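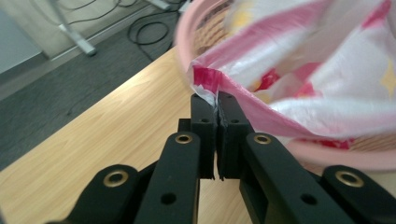

Para comparar pinzas de mano conviene empezar por lo que peor se agarra, y en casa eso es una bolsa de plástico fina. Las cajas y los botes los coge casi cualquier modelo. Con la bolsa cambia todo: pesa poco, resbala y se dobla donde no toca. Trabajamos sobre una mesa de madera clara, con la bolsa metida en una cesta rosa, y lo que interesa es el pellizco: basta un pliegue pequeño entre las puntas de los dos dedos. Si se intenta coger mucho plástico de golpe, la punta no cierra bien y la bolsa se escurre por un lado.

Antes de la primera toma, limpie las caras interiores de los dedos con un paño seco. Cierre la pinza en vacío y mire la junta a contraluz: debe verse recta de arriba abajo. Repase también los tornillos, sin apretarlos de más.

Haga 30 agarres seguidos con cada juego de dedos y apunte solo los fallos. Nosotros comparamos los Drevby lisos con los Larnitz de goma. Los lisos sueltan antes la bolsa; los de goma la retienen mejor, pero a veces la arrastran al abrir.
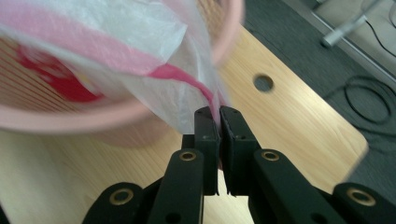 Taller en casa · N.º 423 · pág. 50

Otra forma de probar es pinzar el borde de la bolsa y dejar que el resto caiga sobre el aro del cubo. Acerque los dedos cerca del aro, sin apoyarlos en él —el roce falsea la prueba— y cierre despacio. Una bolsa con franjas de color ayuda a ver hacia dónde tira el pliegue. Si la mesa tiene un pasacables, como esta, trabaje a un lado del agujero.

Repita la serie con la pinza inclinada. Los dedos de goma se cambian cuando la superficie empieza a brillar; guarde los usados para objetos rígidos.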